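3.2 Folding surfaces in shared laundry rooms

The Umcombe survey recorded where residents fold clothes once a wash is finished. Of the 100 households visited in May, most had no surface set aside for folding and used whatever table stood nearest the machine. Tables in these rooms also held bags, bottles and papers, and residents often cleared a space before they began.

Savchuk attributes uneven folds to small surfaces. Our records agree only in part. Knit garments were commonly pulled flat by two edges before the first fold, and a cloth cover was preferred to a bare tabletop. Denim was folded first and placed at a far corner, leaving the middle of the table free for softer items. Figure 5 shows a knit garment held by its edges on a cloth-covered table, with folded jeans at the far corner and a front-loading washing machine beyond.

Figure 5. Folding on a covered table.

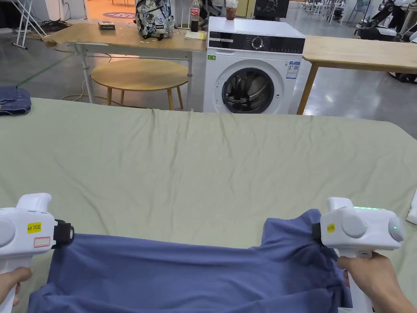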